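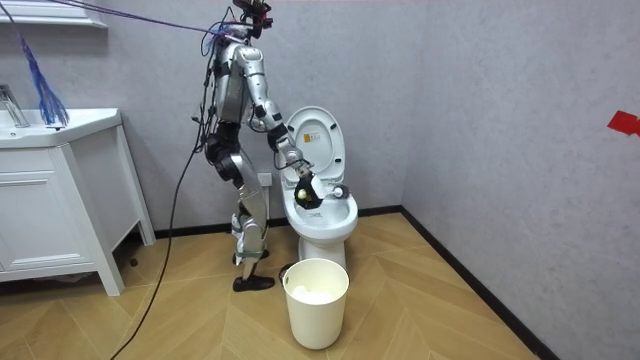 ## Small bathroom finally done, and I have become a one-piece toilet person

**tilebytile** — original poster, December 20, 2019

OK so the half bath off our hallway is finished except for the trim behind the door, and I have to gush for a minute because I love it. It's a tiny room. For years it had beige sheet flooring and a two-piece toilet with that gap between tank and bowl where the dust turns into felt. Now it has light wood herringbone, pale gray walls, and a Kuroda one-piece in the corner. I got it for $400 at the Cornley outlet during their November clearance, and I carried it in with my brother-in-law and a lot of swearing.

What I didn't expect is how much I enjoy cleaning it?? The whole thing is one smooth glossy shape. You wipe from the tank down to the floor and you're finished. I timed the old one once at 31 minutes including the bolts and the hinge gunk (I was in a mood). I haven't timed the new one and I don't need to.

So now I want to get the routine right while everything's new:

- brush or no brush? I have opinions, see below if anyone cares
- what do you use in the bowl that won't dull the glaze?
- anyone else running wood right up to the toilet?

---

**grout_expectations**

Congrats! Herringbone in a small room is so good. Everyone says go plain in a tiny space and I've never agreed.

Bowl cleaner: I've been on Clarnus for over a year in a white bowl and the shine is still there. Squirt under the rim, wait, brush, flush. Don't leave it overnight, the bottle says so too.

On the wood... you're braver than me. I'd have gone tile.

---

**mopwater**

I'm going to be the grump. Wood around a toilet is a bad idea. We pulled up a wood floor in our last place, and the boards next to the toilet were black underneath. It cost us $300 in subfloor alone and that was with my own labor. It looks great until one slow leak at the base and then you're prying it up.

Also brushes are gross. They sit there. Get the disposable heads.

---

**tilebytile**

Fair about the floor, mopwater, and I did go back and forth on it. The edges are sealed and I check along the base with a dry paper towel every time I clean. If it goes wrong you have my permission to link this post.

But I will defend the brush forever! I tried the throwaway pads and they fold up on you right where you need pressure, and then you're buying refills for life. A regular brush with stiff bristles gets up under the rim and down into the drain in one go.

What I have now is an Iren, long white handle with a pale green tip, in a plain cream holder with an open round top. It lives on the floor right by the bowl. 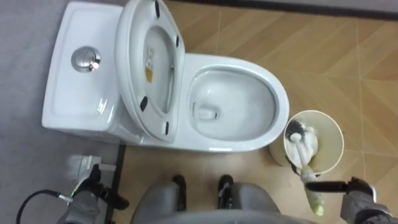
I like an open holder much better than the lidded kind because air gets in. The lidded one I had before always had a puddle in the bottom and smelled like a pond. My order now is seat and lid both up, cleaner around the rim, brush the rim first, then the sides, then the drain last. Flush, and swish the brush in the clean water while it refills. Then I trap the handle under the seat for a few minutes so it drips into the bowl, and it goes back in the holder after that.

Oh, and do the little rubber bumpers under the seat! There's always a ring of crud around those and hardly anyone gets to them. An old toothbrush is perfect.

---

**hallwaycloset**

The drip trick changed my life, no exaggeration. I also pour a splash of disinfectant in the bottom of the holder once a week and rinse it in the tub.

Is the flush on top of the tank? My mother has a button like that and she complains about it, but I think it's so much nicer than a side lever in a tight corner.

---

**tilebytile**

Yes, round chrome button on the tank lid. It shows fingerprints and water spots like crazy but a dry cloth takes care of it in two seconds. I do it last, as a treat.

---

**mopwater**

You polish the flush button as a treat. OK.

I'll give you the open holder, mine had a lid and you're right about the pond. Still not buying the brush argument. I go through a box of 60 refills a year for two toilets and never have to look at the things again.

---

**grout_expectations**

60 a year is a lot of trash though. My brush gets replaced every spring and that's the end of it.

tilebytile, did you peel the sticker off the inside of the lid yet? Mine stayed on for two years and left a square.

---

**tilebytile**

Ha, no, still there. I keep meaning to. Hair dryer, or just go at it with a fingernail?

---

**hallwaycloset**

Hair dryer on low, then a little cooking oil for whatever's left. Don't use a razor on a seat lid, they scratch so easily. And post the trim when it's up, I want to know what you did at the doorway where the herringbone stops.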